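Home | Bench Notes | Grippers | Vision | Parts Bins | Contact

Bench notes, two-arm picking cell
Mar 30, 2018
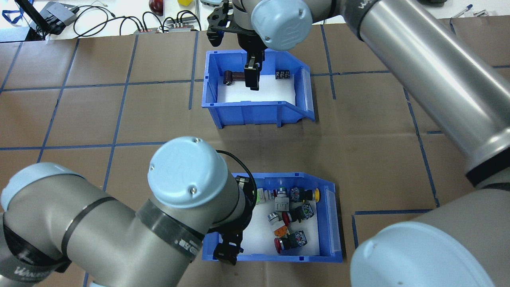 Both arms over the bins, mixed buttons in the lower one, two parts in the upper.

OK so, picking up from where I left the gripper comparison in February. Back then I only had one style of finger worth talking about and the whole thing ran off the old Drullska controller, which choked whenever I asked both arms to move at once. New controller is in (the Besari one) and it is SO much nicer. Both arms home together, both grippers report their width, and I haven't had to pull the plug on anything yet.

Plan for this round: leave the two-finger grippers on both arms, keep the blue bins and the foam floors, and change one thing at a time. First the closing force, then the approach angle, then the finger pads. I keep wanting to change two at once and then I can't read my own results, so I'm writing it here where you can all hold me to it!

Push buttons and pilot lights are still my favorite awful test part. The mushroom heads are easy, you can come straight down and close on the cap and off it goes. Flush buttons with a contact block on the back are another story, they roll over when a finger brushes them and then you've got a totally different grasp than the one you planned. Pilot lights are somewhere in the middle. The collars catch on things.

Ran 60 picks out of the mixed bin with the stock pads. 16 misses. Most of those were bad closes near the front lip, where the finger touches the wall before it gets down far enough (I could hear it, a little click, and then the arm stops and sulks). Then I swapped to the softer Castellanos pads and did the same 60 again, same force, same speed. Misses came down to nine, which I'll take, but the pads are thicker and getting between two parts that are lying close together is worse. I had to open wider to start with and a couple of times that shoved the neighbor along the foam.

Foam question: keep it. Without it the parts skate. With it the fingertips can press down a hair below the part before closing, and that bit of give has saved me more than once from a planner height that was just plain wrong. It does get chewed up though. Somebody please remind me to cut spares.

Camera stuff. Exposure was too bright yesterday and the clear lens caps on the pilot lights washed out completely, so I dropped it a couple of steps and now the reds and greens separate fine. Black parts are the pain now. A black contact block with a black finger next to it is just one big dark blob as far as the segmenter is concerned. White printing on the block helps when it happens to face up, and you can't count on that. I want to try light gray tape on the fingers before I go asking for money for another camera.

The tape grid on the table has been great for putting bins back in the same place after I bump them (I bump them a lot). I was eyeballing it before and the offsets wandered all over. Might redo the worst strips when I get a quiet hour.

Reach: set the arm bases 920 mm apart on paper, and the overlap zone is smaller than I'd like once the elbows come in. If both arms want the middle of the table one of them has to wait. For now I've got a dumb lock, whoever asks first gets it. Works okay. The folks over at Biststead want to see both hands in one bin at the same time and I'm not promising that yet.

Cables. The loop at the wrist needs enough slack for a full turn and not so much that it hangs in front of the fingers. I've retied mine twice and I think it's about right, check yours.

Still to do:
- gray tape on the fingers, rerun the black parts
- approach tilted instead of straight down near the front lip
- narrow pads, if the Castellanos order ever shows up
- log finger width at close, it's a good cheap check for an empty grab
- write down the force numbers somewhere that isn't my hand

Leaving the softer pads on tonight. If you use the cell before I'm back, stock ones are in the top drawer with the short screws.

Contact the bench | © 2018 Bench Notes | Back to top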